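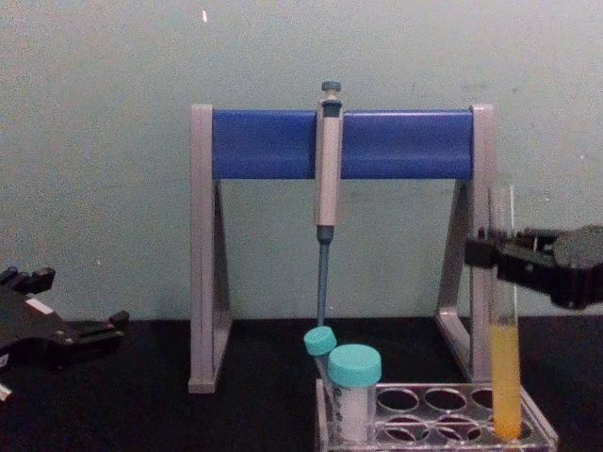 How long should fish stock simmer? Keep it to 16 minutes after the first bubbles, then strain at once; longer cooking draws bitterness from the bones.

Edivaldo Bezerra learned that limit in the kitchen at Quintana, where the January menu is built on a clear broth of snapper frames, green onion and lime leaf. The frames are rinsed, gills removed, and covered with cold water by 2 inches. Salt goes in after straining. 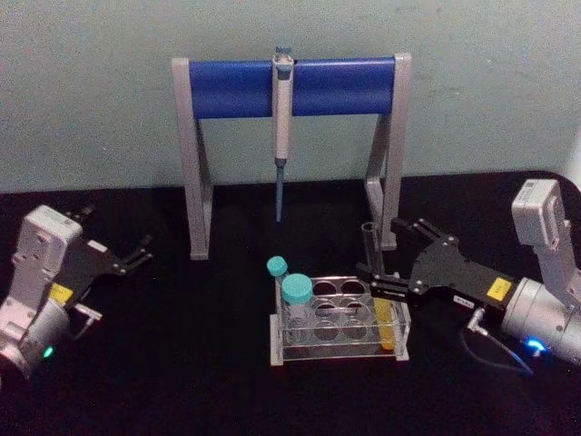
*A single-channel pipette hangs from the blue bar of its stand.*

Glenys Nepia, who cooks the same broth in Rorkorley, adds fennel stalks and skips the lime leaf. Her version is paler and slightly sweet. It sold 1,816 bowls last winter, most of them with rice on the side. Both cooks chill the stock uncovered and lift the fat off before reheating.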